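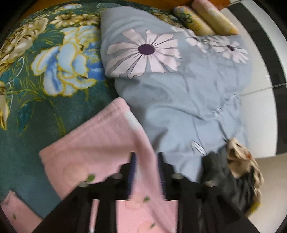 On 08/04/2020, Yhon Alvarado wrote:
> Can't we get by with one more gripper and put the rest of the 2,000 into spare pads?

Hi Yhon, I'd love to, but I keep coming back to two! We've got 13 people signed up for the cloth work in May, and with one gripper most of them would just be standing there waiting (me included). Prasard wants our order in soon, so could you send me the pad prices tonight? I'll redo the sheet and post it here before we commit to anything.

Eliécer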